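Cell 4, Louver Duty: a Gallery

Keogh bought the arm in April to assemble louvered vent covers, a job that involves putting a slatted insert into a frame and then doing it again until the shift ends. My job is to keep it doing that. Most of this gallery comes from two weeks of setup and repair at the Watside shop, with one view from the simulator, where the arm gets to practice its mistakes for free.

The pictures are in working order, more or less. Click through for the big versions. Notes on settings are at the bottom for the three of you who asked.

Before anyone touches the real cell, the program runs in the simulated one. Muireann Mac Suibhne built our model over a long weekend and will tell you it needs another one. We change one thing, run it, write down what happened, and change it back. The run log was at 2,614 when I last looked, and a good share of those entries are me forgetting to load the new tool offset.

The vent job is harder than it sounds. The insert wants to go in square, and a wrist that is off by a hair will happily jam one corner and keep pushing. On the real arm that costs a frame and a fair bit of swearing. In the model it costs a click on Reset.

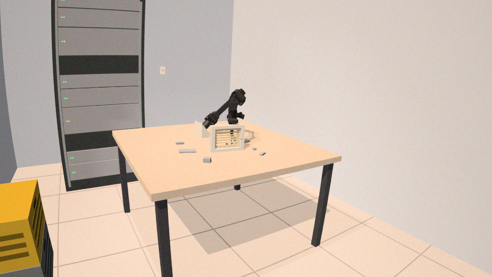

Cell 4, simulator view. Arm at the back of the table, vent frame standing in front with its slats, small gray blocks scattered on both sides.

The rack in the model is more orderly than ours in Watside, which has a coffee ring on the bottom shelf and a label reading DO NOT UNPLUG on a cable that goes nowhere. I have unplugged it. I plugged it back in. I don't want to talk about it.

Once a program behaves in the model, it moves to the floor at quarter speed with someone's hand on the stop button. The first real fault we hit was in the wrist: a faint tick on every return move, loud enough to hear with the compressor off. Ruker, who supplied the joint, suggested re-running the calibration. We did that. It ticked in a freshly calibrated manner.

The culprit was a cable clamp riding against the housing. Moving it took one hex key and the better part of a morning, most of it spent finding the hex key. The clamp now sits one hole farther back, and if you work on this arm after me, please leave it there.

Settings, as promised. Insert approach speed is down to 19 percent. Speed everywhere else is 97 percent, on the theory that the last three belong to the warranty. Gedix software on the controller, joint limits as shipped, force limit lower than shipped. Grease the wrist when the counter says so, and write the date on the sheet taped inside the cabinet door — the sheet, please, and never the door.

The arm went back on full shifts Mon 28 July and got through 977 covers before it stopped to complain about air pressure. It was right about the air pressure. Somebody had borrowed the hose.

Questions about the cell go to Muireann or me. Questions about the hose go to the paint booth.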